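The ferry to Stomum leaves at 7.40 in the morning and costs less than parking would at the other end, so I left the car at home and walked on. It was a Tuesday in May, overcast, and most of the passengers were school kids. I was going over for the open day at the Nurkine mill, which prints cotton and linen for furnishing and still does a fair bit of it on the original site beside the river.

From the wharf it's a 15-minute walk along a gravel path. The signs are good until the bowling club and then stop. Keep the river on your left and you'll get there. Entry was free, but you had to sign in at the gatehouse and swap open shoes for a pair of their boots. I'd worn boots already and went straight through.

The mill put up a board by the door with a few facts on it. It opened with 47 workers and printed 600 yards in its first week. The longest single run since then was 2,370 metres of one curtain fabric, for a hotel group. I'd have liked a date next to each of those, but there weren't any.

Tours went in groups of a dozen. We started in the grey cloth store, where the unprinted rolls come in, and then went through to the washing end. The noise there was considerable and I missed most of what the guide said. The printing hall was quieter than I expected. Two of the long tables were in use, and we watched a three-colour leaf design go down one screen at a time. Each colour has to be lined up against pins along the side of the table. The guide said a good team can tell by the sound of the squeegee whether there's enough ink in the screen.

After that came the colour kitchen, a narrow room with buckets on shelves and recipe cards pinned over the bench. Every shade the mill has used is kept on a card with a dab of the dried colour and a swatch. They have more than 1,000 of them. The oldest cards are kept in a drawer and we weren't allowed to handle them, fair enough.

Florals are still the bulk of the orders. Small sprigs and blossoms on a white ground sell year in, year out, and the greys have taken over from the greens in the last few seasons. Camouflage patterns came up as well, as they're harder to print than they look. The shapes have to interlock with no white showing between them.

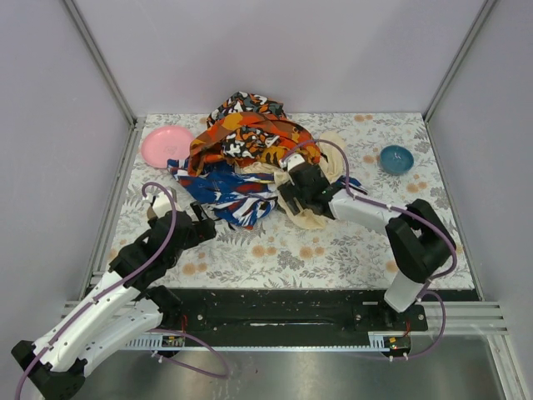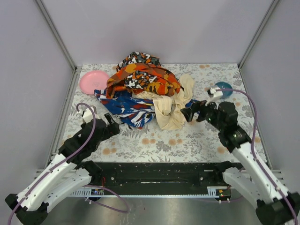
Lunch was in the old canteen. There was a sausage sizzle outside and soup inside, pumpkin or pea and ham. I had the pea and ham and it was good. Tea was from an urn and came in proper cups. The line moved slowly between noon and half past, so go early or late.

The remnant shop was the busiest part of the day. Bins are sorted by weight of cloth, with the price per metre chalked on the end of each one. Seconds are marked with a red thread at the selvedge. I bought enough linen for two cushions and a length of heavy cotton in a pattern called Worance, a fern in two greys, which has a fault near one end that I can cut around. Bring a bag. They'd run out of paper ones by eleven.

I'd planned to see the Phromma dye garden in the afternoon as well. It's over the footbridge and up the hill, and the path was closed after rain, with a detour by the road that adds a good half hour. I got as far as the gate, looked at the indigo beds over the fence and turned back for the 3.15 ferry.

A few practical points. The mill floor is level, but there are steps down to the colour kitchen and no lift. Dogs have to stay outside the gatehouse. The card machine in the shop was working, the one at the food stall wasn't. The next open day is in spring, and the gatehouse keeps a list if you want to be told when bookings open.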